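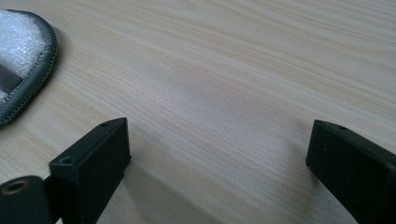
Pale tabletop, fine wavy grain, smooth matte look.

Calls & Openings / Home Testing

November — By the Wojcik Home Desk

34 shares | 3 comments

Wanted: people who eat at their tables and don't believe the brochure

Every company that sells a light-colored tabletop says the same things about it. It wipes clean. It hides crumbs. It stands up to family life. We have read a lot of these brochures at Wojcik and we are tired of them, mostly because family life in a brochure seems to consist of one bowl of lemons.

We are looking for households in and near Gelness to live with a pale wood-grain table for the winter and tell us what happens to it. The tables come from two makers, Skastard and Kalell. Both say their matte finish resists rings, scratches and grease. Maybe it does. Matte finishes have been sold to us before as the answer to fingerprints, and we remember scrubbing them.

What you would do

Take one table into your home and use it as your main table. That means meals, homework, bills, the sewing machine, whatever normally lands there. No tablecloth and no placemats, unless you already use them every day, in which case please tell us when you apply. A table that spends four months under vinyl teaches us very little.

Once a week you fill out a short form. We want to know what you spilled, how long it sat, what you wiped it with, and whether you can still find the spot when you look across the surface toward a window. Looking straight down hides a lot. Fine grain lines are also good at hiding things, and we would like to know if a busy pattern is doing the work that the finish gets credit for.

At the end we pick up the table. Please don't fix it up for us. We had a household last time that polished theirs the night before, very kindly, and we had to throw out the whole result.

Who we want

People who cook. People with kids, or with a hobby that involves glue. Someone who drinks red wine and isn't careful. We would also like a few tidy people, but you're always the first to apply and we fill those places fast.

You don't need to know anything about furniture. If you work for a furniture maker or a store that carries either brand, this one isn't for you. The same goes if you plan to write about the table for somebody else while the test is running.

You need floor space for a table that seats four, and a way to get your own table out of the room. We can't store it. We asked.

What you get

Each household that turns in its forms is paid $2000, in two parts, half at delivery and half at pickup. You don't keep the table. We used to let people keep them and the reports got noticeably nicer toward the end, so we stopped.

Normal wear is covered, and so are accidents. Sawing is not covered. Hot pans are a gray area — both makers say to use a trivet, neither says what happens if you forget, and we would like to find out from someone who forgot and not from someone who did it on purpose.

What we do with it

The results go into our spring write-up, good or bad. Neither maker pays for the test or sees your forms before we publish. Your name and address stay out of it. If every table comes back looking the way it did on delivery, we will print that too, though I wouldn't put money on it.

How to apply

Write to the Wojcik Home Desk, Box 1596, Gelness, or drop a note at our front counter before 5 p.m. on any day we're open. Tell us how many people live with you, what your current table is made of if you know, and the worst thing that has ever happened to it. Skip the cover letter. A photo of your current table helps, and you shouldn't clean it first.

We start deliveries when the places are filled. If you've heard nothing by the end of the month, assume we went with someone messier — you can ask to stay on the list for the countertop test, which has the same rules and more grease.

3 comments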